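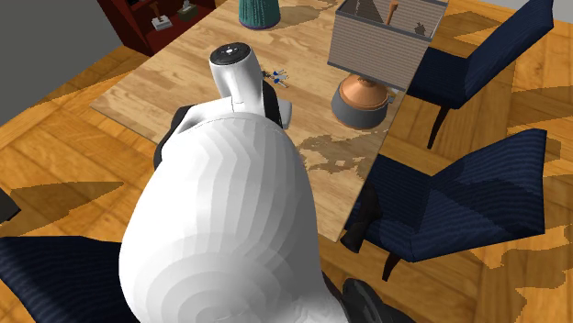

北窓さんのコメント：塗装の種類が書かれていないと、白化の対処は答えようがありません。ラッカーかウレタンかオイルかで手順が変わります。本文に追記してください。

Sosstead 住まいの相談室 > 家具・木部 > 塗膜の補修

木製ダイニングテーブルの白い輪じみ（白化）を塗り直しなしで消せるか

投稿者：戸当たり

ダイニングテーブルの天板に白い輪じみができました。90℃設定の電気ポットから湯を注いだ土鍋を、薄い布の鍋敷きに載せて食事の間そのまま置いたのが原因と思われます。輪の外径は103 mmで、土鍋の高台の径と一致しました。

現在の状態は次のとおりです。

・輪郭は明瞭。内側は薄く曇った程度
・指でなぞっても段差は感じない
・爪を軽く立てても塗膜は剥がれない
・水拭き、中性洗剤を薄めた布での拭き取りでは変化なし
・乾いた状態でも白いまま。水を一滴垂らしても色は戻らない

テーブルはLisadisの無垢材の製品で、使用4年になります。購入時の説明書が見当たらず、塗装の種類がわかりません。手元にはTapiaのメンテナンスオイルがありますが、塗ってよいか判断できずにいます。検索すると、ドライヤーで温める、アイロンを当てる、歯磨き粉で磨く、マヨネーズを塗って一晩置くなど方法がばらばらで、どれがどの塗装に対するものかの記載がほとんどありません。

知りたいのは以下の点です。
塗装の種類を自分で見分ける方法
全面の塗り直しをせずに目立たなくできるか
温める方法の可否と、やめどき

追記：北窓さんの指摘を受けて、天板裏の目立たない場所で確認しました。水滴は玉になり、しばらく置いても染み込みません。オイル仕上げではなさそうです。除光液での試験はまだしていません。

投稿者：北窓

追記の内容から、表面に造膜する塗料が使われています。候補はニトロセルロースラッカー、アミノアルキド、ポリウレタンのいずれかです。家庭用の食卓ではポリウレタンが多数派ですが、断定はできません。

判別は溶剤で行います。天板裏か脚の内側など見えない場所を選び、綿棒の先に消毒用エタノールを含ませて軽く当てます。すぐに粘りが出て綿棒に色や艶が移るならセラックの可能性が高い。変化がなければ、同じ大きさの別の場所でラッカーシンナーを試します。短時間で溶けて柔らかくなるならラッカー、表面がほとんど変わらないか、時間をおいてちりめん状に縮むならウレタンなどの硬化型です。換気を行い、火気を止めてから作業してください。除光液は製品によって溶剤の組成が違うので、判別にはあまり向きません。

次に白化の機構です。熱と水蒸気が同時にかかると、塗膜が軟化した状態で水分が入り込み、冷えるときに微細な空隙や水滴が膜の中に残ります。光がそこで散乱して白く見えます。木部そのものが変色しているわけではありません。木部まで水が届いた場合は、多くは黒または灰色の輪になります。タンニンと鉄分の反応が絡むもので、手順がまったく別になります。

白化がごく浅い場合、選択肢は二つあります。

ひとつは乾燥させる方法です。まず何もせずに数日置きます。新しい白化はこれだけで薄くなることがあります。変化が止まったら、弱い温風で塗膜を少しだけ緩めて水分を逃がします。ドライヤーを使うなら低温側の設定で、同じ場所に止めずに動かし続けること。手のひらを置いて熱いと感じたら中断し、完全に冷えるまで待ってから色を見ます。温かいうちは透明に見えて、冷えると白く戻ることがあるため、その場で判断しても意味がありません。

やめどきは次のとおりです。
・2回繰り返して変化がない
・艶が周囲と変わってきた
・塗膜に細かいしわ、または浮きが見えた
・塗料の臭いがする

最後の二つは損傷の徴候なので、その時点で加熱は終わりです。アイロンは温度の管理が難しく、当て布の跡が残る例も多いので勧めません。スチームは論外です。

もうひとつは研磨です。曇りが表層にとどまっていれば、液状の微粒子コンパウンドを柔らかい布に少量取り、木目に沿って軽く動かします。円を描くと斜めの光で磨き跡が目立ちます。歯磨き粉は研磨材の粒度が製品ごとに違い、香料や発泡剤が導管に残るので使う理由がありません。艶消し仕上げの天板では、磨いた部分だけ艶が上がります。この場合は研磨を選ばないか、天板全体の艶を揃える前提で行ってください。

Tapiaのオイルについて。造膜塗装の上にはオイルが入りません。拭き取れば害は少ないものの、残った分がべたつき、後で再塗装するときに密着不良の原因になります。今回は使わないほうがよいです。

マヨネーズの件は、油分が微細な空隙に入って屈折率の差を埋めるため、一時的に透明に見えるという説明がつきます。効いたとしても同じ理由でワセリンのほうが扱いやすく、酢や塩分も含みません。ただし拭き取って時間が経つと戻る場合があります。

投稿者：角面

うちは置いておいたら消えました。ラッカーです。ドライヤーは当てていません。梅雨時だったのでエアコンの除湿は入れていました。

あと鍋敷きはコルクの厚いものに替えました。布は蒸気が抜けないのでだめだと思います。

戸当たりさんの返信：ありがとうございます。当方は2週間置いて変化がなかったので、次の手順に進みます。

投稿者：はけ目

北窓さんの手順でおおむねよいと思いますが、補足と一部異論を書きます。

溶剤試験について。天板裏は表と塗装が違うことがあります。裏は捨て塗りだけ、または別の塗料という製品を何度か見ています。脚も同様で、部材ごとに塗装工程が分かれていれば結果は参考になりません。天板の木口の下端など、表と連続して塗られている場所で確認してください。水滴の試験も同じです。戸当たりさんの確認は天板裏なので、表の塗装についてはまだ確定していないと考えるべきです。

可能であればメーカーに品番を伝えて聞くのが先です。ラベルは天板裏の幕板の内側か、伸長式なら金具の近くに貼られていることが多いです。

加熱については、ウレタンでは効果が出にくいと見ています。架橋した塗膜はラッカーほど軟化しないため、入った水分も抜けにくい。私は硬化型とわかった時点で加熱は省き、放置と軽い研磨だけにしています。無垢材の場合、局所加熱で表面だけ含水率が下がり、矧ぎ目が動く心配もあります。冬の乾燥期はとくに注意してください。9月の時点なら湿度に余裕があるので、まだましです。

研磨する場合の確認手順を書いておきます。

照明を消し、懐中電灯を天板すれすれに当てて艶の状態を見る
輪じみの外で、目立たない場所を磨いて艶の変化を確かめる
問題がなければ輪の線の上だけを磨く。内側の薄い曇りには触らない
固く絞った布で研磨材を除き、乾いた布で仕上げる
乾いてから、同じ角度の光で再度見る

線が半分程度まで薄くなったところで止めるのが無難です。食卓は正面から見下ろすより斜めから見る時間のほうが長く、わずかな白さより艶むらのほうが気になります。完全に消そうとして塗膜を抜いてしまうと、そこから水が入り、今度は黒ずみになります。

再発防止について。白化の条件は温度と水蒸気と時間の重なりです。鍋敷きは下に空気が通る脚付きのものを使い、食後は早めに動かす。ビニールのテーブルマットは可塑剤が塗膜に移行することがあり、敷きっぱなしにすると別の不具合が出ます。ガラスマットも下に湿気がこもるため、定期的に外して両面を乾かしてください。

器の高台の跡も原因として見落とされがちです。洗ってすぐの器は高台の溝に水が残っています。熱がなくても長時間置けば、ラッカーでは薄い輪になります。卓上に出しておく器は、伏せて乾かしてから高台を拭く程度で足ります。高台の釉薬がない部分は研磨紙のように塗膜を削るので、引きずらないことも必要です。 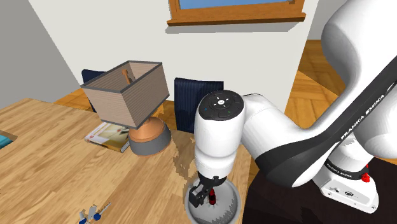 明るい色の木製テーブルとライトグレーの丸いボウル

戸当たりさんの返信：詳しくありがとうございます。幕板の内側にラベルがあり、Lisadisに問い合わせたところ、天板表裏ともポリウレタンの艶消し仕上げとの回答でした。表裏が同じなので、水滴試験の結果とも整合します。

加熱は行わず、はけ目さんの手順で線の部分だけ磨きました。コンパウンドはJitleyの液状のもので、一番細かい番手です。外周の線はかなり薄くなり、正面からはほぼ見えません。斜めから見ると輪の部分だけ若干艶が出ています。内側の曇りは残っていますが、許容範囲です。

艶を落として合わせる方法も調べていますが、範囲を広げそうなので当面このまま使います。

北窓さんのコメント：艶消し塗料には艶消し剤が入っており、表面の微細な凹凸で光を散らしています。磨くと凹凸が減るので艶が上がるのは避けられません。不織布研磨材の細かいもので木目方向に撫でれば戻せますが、境目が出ます。やるなら天板全面です。現状で止める判断に賛成します。

はけ目さんのコメント：裏面の塗装の件、同じ仕様だったとのことで了解しました。同じメーカーでもシリーズで仕様が違うことがあるので、後から読む方は各自で確認してください。

この相談は投稿者により解決済みに設定されています。新しい回答は受け付けていません。類似の相談は「家具・木部」の一覧から検索できます。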